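**Vondby tablecloth, white with green clouds**

Let's begin with the clouds, which are green. We asked Vondby about this in June, when the first rolls reached us, and were told that green was the color they had picked. That settled it. They're small, they sit on a plain white ground, and after a week with one on the break table you stop expecting them to be any other color.

The cloth is a cotton blend, woven close enough that a dropped fork doesn't leave a mark and a dropped fork with sauce on it leaves one you can deal with. Wash it warm with like colors. It will shrink a little the first time and then it's done shrinking, so buy the size up if you're fussy about the drop. We cut ours long on purpose. A tablecloth that stops right at the edge of the table looks like it was borrowed from a smaller table.
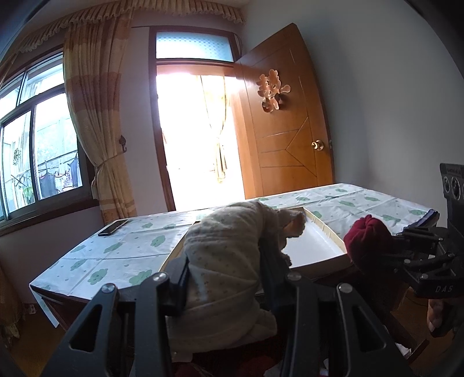 White shows everything, of course. Coffee rings, pen, whatever the cat was up to. If you have small children or a hobby with glue in it, put a tray down and work on that. A shallow one with a rim will catch most of what a person can spill while sitting down, and you can lift the whole mess away when company comes. The Wosteck trays on the next page are fine for this and no prettier than they need to be.

**Sizes**

- Small, for a table that seats 2
- Large, for a table that seats more than that
- By the yard, hemmed or raw

**Care**

- Machine wash warm, tumble dry low
- Iron from the back, or don't – the clouds hide a fair number of creases
- No bleach. The white would enjoy it, the green wouldn't

**Shipping and returns**

Orders leave Zakitance within 24 hours on working days, folded, in a paper sleeve. Hemming adds 2 days. You can send back anything that hasn't been cut, washed or eaten on, and we do check for crumbs. Raw yardage is yours once the scissors have been through it.

The same print was offered by Pawlak as a curtain fabric. We have 100 yards of that left, in a lighter weight, and won't be ordering more. It makes a poor tablecloth and a pretty good curtain.

*Page updated Mon 26 January. The large size is back in stock.*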